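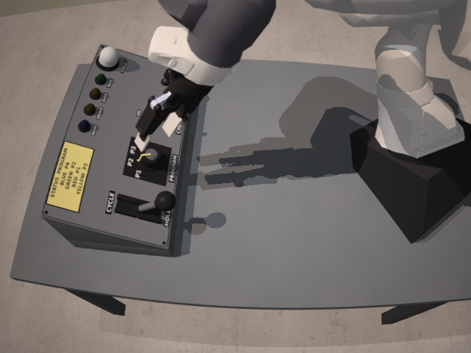 Ticket 61: Selector stays at P2 when the status lamp calls for P4

Status: Open, waiting for reply from Ketmont
Site: Mangundap, packing line
Software: Clerkeo cell simulation
Opened: 10 April 2023
Opened by: Shift support, Rerkico

Problem

We are testing the panel job in the simulation before the arm takes it over on the line. The arm must read the status lamp, turn the PROGRAM knob to the position written on the yellow card, and then move the lever from HOLD to CYCLE. In 53 of 61 runs this worked well. In the other 8 runs the blue lamp came on, the card says BLUE P4, and the knob stayed at P2. The arm moved the lever anyway and the cycle started with the wrong program.

What we expect

If the knob is not confirmed in the right position, the lever must stay at HOLD.

What we checked

1. Card text. BLUE P4, GREEN P2, RED P1, YELLOW P3. It is the same list as in the job settings. No difference found.

2. Start position. All 8 bad runs started with the knob at P2. Runs that started from P1 or P3 had no error.

3. View from the top. When the gripper is over the knob, we cannot see the P4 label in this view. We do not know if the arm uses the same view to confirm the position. Please tell us.

4. Waiting time. We added 15 seconds between the knob and the lever. Same result, so we removed it.

5. Lamp colors. When the lamps are off, the red one and the yellow one both look amber to us. This did not cause a wrong run until now, but two operators asked about it in the training.

Effect on the people

Today the operator on each shift sets this panel by hand. After the change the same person will watch two lines and come to the panel only for an alarm. With this fault there is no alarm, and the wrong program will be noticed only at the packing end. The operators also asked if they may still turn the knob themselves when the arm is stopped. The draft work instruction does not say it. We would like to have this in writing before they sign the new instruction.

Reply from Ketmont, first line

Please send the run logs and confirm that the gripper closes on the knob in the bad runs.

Our answer

Logs are attached. In the replay the gripper closes in all 8 runs, but we see no rotation after it. We ask again for a stop condition before the lever step.

Temporary measure

The panel stays with the operators. The change planned for October is not moved for the moment. Priority was raised from normal to high.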